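Part-Time Recipe Tester, Home Cooking Section

Julutden is a quarterly food magazine for people who cook at home on ordinary equipment. We are hiring 2 part-time recipe testers to work on the next four issues. The job is paid by the recipe and most of it can be done from your own kitchen.

What the work is

Each tester gets a packet of recipes from the editor every other Monday. You shop for the ingredients, cook each recipe exactly as written, and fill out a test sheet. We want times, pan sizes, where you got confused, and what the food tasted like. If a step says eight minutes and it took you fourteen, write down fourteen. Please do not fix the recipe as you go. If you think it needs fixing, cook it as written first and put your suggestion in the notes.

Most of our recipes are weeknight dinners, soups and stovetop desserts. There is some baking in the February issue, and testers who don't bake can skip it. 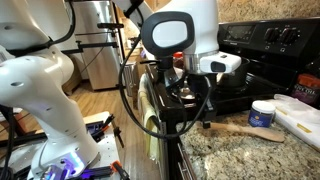 Recipes that fail a home test twice go to the kitchen at our Dimitriou Street office, where both testers are expected for one day a month. We go through the problem recipes together on those days and taste whatever is ready. Lunch is usually the test food, plus bread and salad. Parking is free behind the building, and the Brular bus stops across the street.

Pay

We pay $199 per packet, and groceries are paid back separately when you send in receipts. Office days are paid at a flat day rate, which we will go over at the interview. A packet is normally four recipes. Testers are contractors and handle their own taxes.

Who we are looking for

You cook dinner at home most nights and can follow written directions closely. You do not need restaurant experience or a culinary degree. You should have a working range with an oven, basic pots and pans, a kitchen scale and a thermometer. Gas or electric is fine -- tell us which one you have. 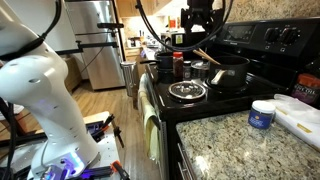 Electric range, Dimitriou Street kitchen

Because we print allergy notes with every recipe, we also need testers who read labels carefully. Let us know about any foods you can't eat or handle. It won't rule you out, but it affects which packets we send.

How to apply

Send a short letter and one recipe you make often, written out in your own words, through the Zatel jobs page. We read the recipe more closely than the letter. Keep the two together under 3000 characters. Photos of your food are not needed.

Applications close Thu 9 July. We will send a sample recipe to the people on our short list -- the sample test is paid, and groceries are covered.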